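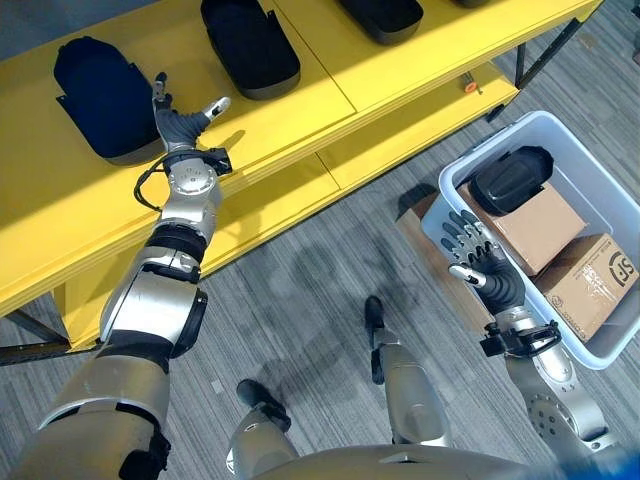

Relwood starts second round of example gathering for its sorting robots

July. Relwood today starts the second round of its Jendura project, in which a two-armed walking robot gathers examples of everyday shelf work. The examples will be used to teach a learning system how to move mixed goods between shelves and storage bins.

In the first round the team recorded 300 examples with one type of shelf. The new round uses a low yellow shelf with two levels and a plastic bin on the floor beside it. Padded black items and cardboard boxes are among the goods. An operator guides both arms and both hands of the robot, and the view from its head is saved together with the movements of every joint.

"We do not want only the perfect examples," said Tülin Dönmez, who leads the project at Relwood. "When the operator has to try a grasp again, we keep also this. The system should learn how a person corrects a small mistake."

The work will continue for 3 months at the Brilten site, with 6 operators in 2 shifts. Hauser, the partner of the project, will check the recordings and label them before the training begins.

Companies that wish to propose their own goods for the next round can write to the Jendura project office at Relwood.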